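23 April 2025
by the Tiêu diary keeper

Back on the Drumell set today, both arms up and me already hungry. We want 410 good runs before July and I did 30 – my shoulders feel every one.
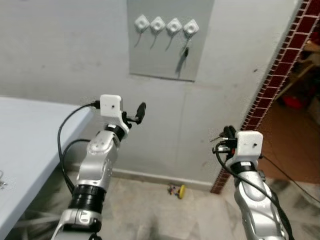

Do the bad runs get thrown out? Only the ones where I quit partway, and a fumble that I fix stays in.

I kept rushing the close, so after lunch I slowed way down and opened the jaws all the way before each try. Much nicer to drive!
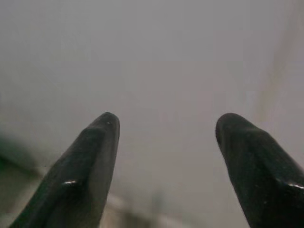 Lastum wrote back that slow is fine as long as I don't stop dead, since the model learns the pauses too. Ugh, I pause all the time. 4 more days of this, then labeling.

Contact | © 2025 Drirusero | Back to top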